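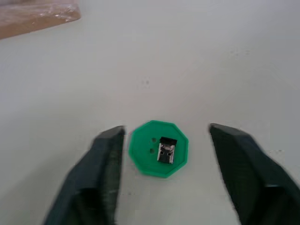

3.2 Finding the part when the fingers are in the way

I'll admit I thought this would be the easy section. We already had a detector for the overhead camera, it worked well enough, and my plan was to point the same network at the wrist view and move on to the planner. It fell over on the first afternoon. The overhead detector had never seen fingers that big, and it kept putting a box around the tip of one of them with enormous confidence.

So the first thing Hornon does with a wrist image is throw part of it away. We know the gripper opening from the encoder, we know where the camera sits, and that's enough to render a finger mask for any opening. Þröstur Ravn wrote the renderer over a weekend and it has barely changed. The one catch is motion blur. When the hand is moving, the fingers smear over more pixels than the mask covers, and a thin dark green fringe leaks out along the edge. We grow the mask by an amount that depends on commanded speed (the constant was tuned by hand, sorry) and the fringe mostly goes away.

What's left after masking is a tabletop with something small on it, and now the question is which small thing. Figure 3 is typical of our connector set. The metal connector we want sits on a bright green octagonal piece, and to a segmenter the octagon is by far the more attractive object: bigger, one flat color, clean straight sides. The connector is a mess by comparison. Shiny metal gives you glints that jump around with every few degrees of wrist rotation, and the black cap at one end likes to get split off as its own segment. Early versions happily handed the planner half a connector.

We fixed this in two steps. First, we fit the carrier (our word for whatever the part rests on) and treat it as a local ground plane, so the octagon gets explained before anything else does. The raised rim helps a lot here, and the two holes on the left side break the symmetry, which lets us recover orientation as well as position. Second, anything inside the rim that the carrier model doesn't explain is pooled into a single candidate before we estimate its long axis. Pooling is crude – it would be the wrong thing to do with several parts on one carrier – but our task only ever has one, and it stopped the cap from wandering off on its own.

The long axis then goes to the planner as a distribution over angles, with no single best guess. Socorro Arango argued for this from the start and I argued against it for longer than I should have. A connector leaning a little to one side produces a lopsided estimate, and if you collapse it too early the fingers close slightly off axis. Keeping the spread lets the planner ask for one more look when the spread is wide, at the price of a small extra wrist motion.

We trained on 1312 hand-labeled wrist images and held out a further 40 that I picked because I disliked them: clutter in the corners, crinkly plastic film throwing highlights, smudges on the table. The film was the worst of these. Its highlights look a lot like metal to the network, and before we restricted candidates to the inside of the carrier rim, the planner would sometimes set off toward a wrinkle. I'd still like a method that doesn't lean on the carrier so heavily. If the part is lying on bare table, Hornon drops back to plain segmentation with the finger mask, and you get the split-cap problem again. Section 5 has those failures.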